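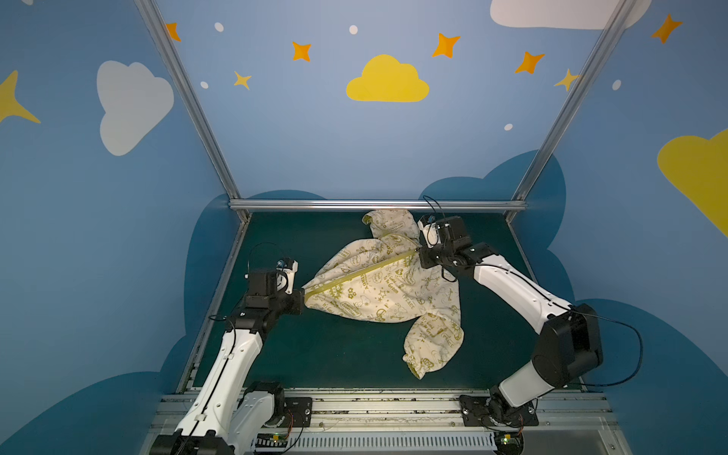

My washing machine quit in August, in the middle of a load of towels. It had been making a grinding noise since spring and I had been ignoring it, so I can't claim I was surprised. The repair guy wanted 900 dollars for a new drum bearing and labor, on a machine that was already old when I bought the house. I told him no and paid him for the visit.

I meant to order a new one that week. Then the car needed tires, and then I had to be away for work, and by the time I got back I had been using the laundromat for long enough that I had a routine. I've now been going for most of a year. A few people have asked me about it, mostly in the tone you would use to ask about an illness, so I'm writing down how it has gone.

The place I use is called Rurnico. It's five blocks from my house, between a tax office and a store that sells vacuum cleaner parts. I have lived here a long time and walked past it hundreds of times without going in. The name belonged to the first owner's bakery and was never changed. The current owner is Osvaldo Sanna, who bought it from his uncle and is there most mornings until noon. He fixes the machines himself. When one is down he tapes a piece of cardboard to the lid with the date on it, and it usually comes off again within a few days.

The first month I did everything wrong. I went at four in the afternoon, when every parent in the neighborhood goes. I brought the detergent I used at home, which was far too sudsy for the big front loaders, and my clothes came out stiff. I used the largest dryer because it was free and then fed it quarters for an hour, since a small load in a huge drum just slides around the bottom.

Now I go at 6:30 in the morning. The doors open at six and the early crowd is done with the good washers by the time I get there. I bring two loads in two bags, already sorted, and a paperback. I'm home before nine with everything folded.

The folding is the part I didn't expect to care about. At home I would carry the basket upstairs, put it on the chair in the bedroom, and then dress out of it for a week. Clean clothes were always wrinkled and I was always looking for the other sock. At Rurnico there is a long table in the middle of the room and you fold because everyone else is folding and there is nothing else to do with your hands. I have not had an unfolded basket in the bedroom since last fall.

I also got better at it. Lorraine Sutcliffe, who used to run the linen room at a hotel and does her own sheets at Rurnico before work, showed me how to do a fitted sheet. I had watched videos and never got it. The step I was missing is that you turn the first corner inside out over your hand before you tuck the second one over it. She also told me I was folding T-shirts too wide for a normal drawer, and she was right.

Hoodies are still a problem. The hood makes a lump wherever you put it. What I do now is zip it all the way up, lay it face down, fold the sleeves straight across the back, fold the hood down flat over the sleeves, and then bring the bottom up in thirds. Lorraine thinks this is too much work and hangs hers on hooks. If you leave the zipper open in the wash, the teeth chew up whatever else is in there, so they need to be zipped before they go in anyway. I ruined a knit shirt learning that.

A few other things I have picked up:

Use less soap. For a regular double-load washer I use two tablespoons of liquid. I buy a store brand called Bitik that comes in a flat bottle and fits in the side of the bag. If you can still see suds on the glass at the final rinse, you used too much.

Shake things out before the dryer. Wet clothes come out of those washers in a rope. If you put the rope in the dryer, the middle stays damp and you end up paying for another ten minutes.

Take towels out while they are still warm and fold them first. Jeans can wait.

Check the drum before you load. I have found a crayon, a lip balm and a set of keys. The crayon I found afterward.

Bring your own bag for hangers. Osvaldo keeps a rack by the door, but people walk off with the hangers and he has mostly stopped replacing them.

Now the money, which is what my brother always wants to know. A wash is 5 dollars in the machine I like, and drying two loads is a few dollars more in quarters. I go once a week, and sometimes twice when I've had guests. The new washer I had picked out, an Onden front loader with the matching base, came to 1290 with delivery and hauling the old one away. At the rate I am going I will pass that number in about two years, and that's before the water and power I would be paying for at home. So the laundromat does cost more in the long run, though by less than I thought, and a machine bought today will need its own repair someday.

Time is harder to figure. Laundry at home took all day, in the sense that it was always going on. I would start a load, forget it, run it again because it smelled, and move it to the dryer at ten at night. It felt like it took no time, but it was in the back of my head constantly. Now it takes one morning and I don't think about it for the rest of the week.

There are things I don't like. Winter was bad. I pulled the bags on a sled twice, which worked fine, but the sidewalk in front of the tax office was never cleared and I fell there once. I don't like not being able to wash something right away. When the dog threw up on the comforter I had to hose it off in the yard in my bathrobe and hang it over the fence until the morning. And I have spent a lot of time listening to the television in there, which is bolted up high and stays on a channel that sells knives.

I also miss having the dryer running in the house when it's cold. I didn't know I liked that sound.

The old machine is still in the basement. Bortolotti, the appliance place out by the highway, will take it for 30 dollars if I can get it up to the curb, and I can't by myself. There is a turn in the stairs. Whoever brought it in must have done so before the wall was put up. My brother says he will come help when his back is better.

I will probably buy a new washer at some point, maybe before next winter. If I do, I'm going to set up a folding table next to it, the same height as the one at Rurnico, and see if I keep doing it. I measured Osvaldo's with a tape while he watched. He asked if I was planning to open my own place, and then he told me where he bought the lumber.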